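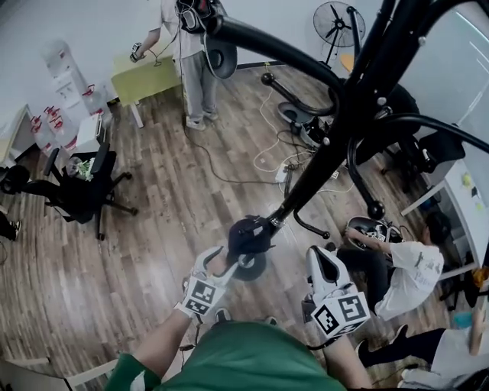

Ticket: Coat stand leans and turns when loaded
Location: Sedgwick office, second floor, main room
Item: Utura standing coat rack, black metal, curved hooks
Reported through: Prandelley facilities desk
Priority: Low
Status: Closed

Problem as reported

The black coat rack tips toward whichever side has the heavier coats. When a bag goes on one of the lower hooks the whole upright turns a little and the coats swing around. On Saturday it went over with two jackets and a backpack on it. No damage to the floor. One hook now sits lower than the rest.

Please fix or replace. We would like to keep this one if possible because the round ends on the hooks don't leave marks in collars.

Reply from facilities, 9:40

Before we order anything, please check the following and write back.

Is the rack standing flat on bare floor, or is part of it on a mat or cable?
Does the upright turn by hand when the rack is empty?
Does the low hook move when you lift it, or is it bent?

Do not hang anything on it for now. Coats can go over the backs of the office chairs.

Reply from requester, 11:15

It is on the bare wood floor. Nothing under it. The upright turns by hand, maybe a finger's width each way, then stops. The low hook moves up and down and clicks. It doesn't look bent.

We also tried it next to the water dispenser, in case the floor was uneven. Same lean there, and it was in the way of the bottles, so it went back to the open part of the room.

Facilities visit, notes

Laid the rack on its side. The center bolt under the base was loose by 3 full turns. The washer was on the wrong side of the base plate, so the bolt could never pull the upright down tight. Probably that way since it was put together.

Moved the washer and retightened with a 10 mm wrench. Upright no longer turns.

Low hook: set screw backed out. Screwed in and tightened. It holds now. Checked the other hooks and gave two of them a quarter turn.

Stood the rack up and loaded one side only with winter coats from the closet. Slight lean, did not tip. Took them off and it came back straight.

Parts

No spare set screws on hand. Sikesik sells a bag of 200, which is far more than we need, so I left it. If a screw goes missing later, write in under this ticket and we will get a small pack from the hardware store.

Advice for the room

Spread coats around the rack. Backpacks and laptop bags should go on a chair or on the floor by the wall. Keep the rack clear of the green table so people can get around it without catching a sleeve on a hook. If the upright starts to turn again, stop using it and tell us. Don't tighten it from the top, the cap is only pressed on and will come off in your hand.

Reply from requester, two weeks later

Still tight. Someone hung a wet raincoat on the hook that had dropped and it stayed where it was. You can close this.

Closed by facilities. Check the center bolt again in August with the chairs.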